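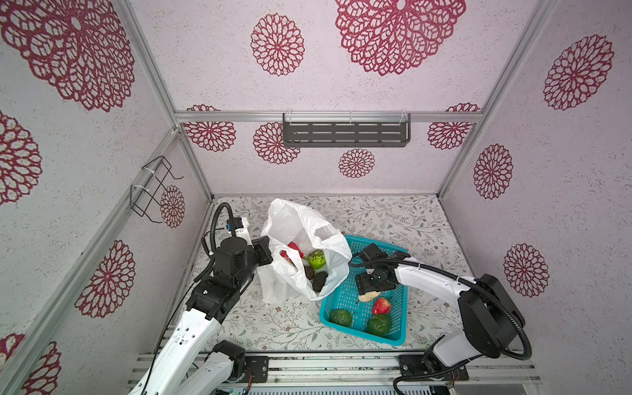
Galurell
@galurell · Monday

ok so moving the sourdough starter from my old place to the new place, a thread, because three people asked and I keep typing the same thing

1/ the starter is called Clilberg. it is from a jar somebody at work gave me in March. smells like apples and a bit like paint. that's normal

2/ old kitchen was warm. like, always. I fed it at night and by breakfast it was up to the lid. new apartment on Garkilthorpe is COLD. north side, big window, radiator in the wrong room

3/ first loaf here was a brick. second one was also a brick but wider

4/ stuff I tried that did nothing: honey. bottled water. a bigger jar. talking to it

5/ stuff that helped: oven off, light on, door shut. that was it basically. went from flat to double overnight. put tape over the oven knob so you don't preheat it with the jar inside. yes I did that once, no I don't want to discuss it

6/ also switched to part rye. like a spoon or 2 of rye in each feed, rest plain white. it woke right up. whole wheat ok too if thats what you've got

7/ flour prices btw. the small bag at the corner store is robbery. Vídalín (the bakery by the bus station, not the cafe) will sell you flour out of their own sacks if you bring a container and go before 9. cash only. they close when the bread's gone

8/ current loaf for the people who want numbers: 596 grams flour total, starter straight from the oven-light spot, salt, water till it feels like wet clay. I know 596 is a dumb number. it's what was left in the bag the first time it worked and now I'm scared to change it

9/ bake in a lidded pot, lid on 25 lid off till dark. 38 minutes all in, in my oven. yours will be differnt

10/ someone asked about keeping a backup. YES. smear some on parchment, let it dry all the way, crumble, envelope, freezer. mine has been in there since before the move. haven't had to use it

11/ if you see gray liquid on top just stir it in or pour it off, it's hungry. pink or orange streaks = throw the whole thing out, jar too, don't be brave

12/ going to try a seeded one this weekend, sunflower and whatever's in the cupboard. will post the crumb if it's not embarassing

13/ oh and discard crackers. thin as you can, oil, salt, hot oven, watch them. they go from pale to burnt while you look for a towel

14/ ok bus is here

More from Galurell
Soup from the bottom of the fridge
Why I stopped buying the good butter
Garkilthorpe street market, what's worth it
Some 2000 words on beans, sorry
Pickled onions again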